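Old PCs get a second life in Belombridge

The Tillarton computer club is back in business, and what a start it has had! The club opened its new workshop in Belombridge in December with 17 donated desktops on the shelves, and the first 5 have already gone out to families who asked for one.

Anyone can drop in from 6 p.m. to learn how to swap a drive, add memory or clean out a dusty fan. No experience needed – the youngest regulars are still in middle school, and they are wonderfully quick with a screwdriver. Laptops are welcome too, as long as the charger comes along.

The club hopes to hand out 100 machines before next winter. Two long benches are set aside for repairs, and there is a free swap box for cables, keyboards and mice. Bring what you have, take what you need!
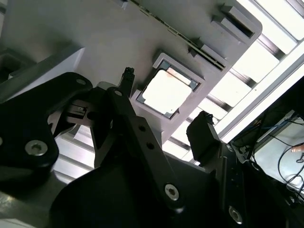
A processor in its tray.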